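In praise of the covered table

I grew up in a house where the table was never bare, and it took me a long time to notice that most of my friends' tables were. Somewhere along the way the tablecloth became a thing for weddings and grandmothers. I'd love to see it come back to ordinary weeknights, and I'll happily bore anyone who sits still long enough to hear why!

Start with the noise. A bare table in a small flat is a drum. Put a cloth on it and the cups stop clacking, the cutlery goes quiet, and you can hear the person across from you. We moved to Woller with two kids and a kitchen that echoed like a swimming pool, and the first thing that made it feel like ours was a cloth from the market in Drollis. It cost me 12 dollars and I've had more joy from it than from the couch.

Then there's the colour. People assume a tablecloth has to be white or covered in lemons (I have nothing against lemons), but the plain ones are my favourites. Greys, dull blues, a check or a simple grid. A quiet pattern makes a bowl of tomatoes look like a painting, and it forgives crumbs in a way that white never will.
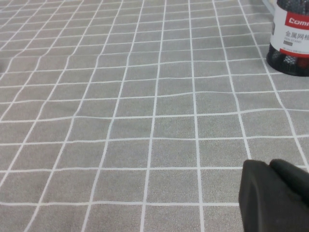 Grey with a thin white grid, ripples and all.

And please, leave the ripples alone. I know people who iron their cloths and good on them, but a few soft folds on a Tuesday-sort-of-dinner table are part of the charm. My aunt in Eltska used to shake hers out over the back step, flick it across the table in one go and start putting plates down before it had settled. Dinner was at 7 and nothing was going to hold it up.

The usual objection is the washing. Fair enough, cotton does need it, and a curry will find the one clean corner. But most everyday cloths will go through a short wash with the tea towels, and mine dries on the line in 90 minutes on a warm afternoon. I keep two on the go and swap them when one starts to look sorry for itself.

So if there's one folded up in your linen cupboard, waiting for visitors, get it out tonight. Have toast on it. Let the kids draw at it and spill things, and bring it out again tomorrow.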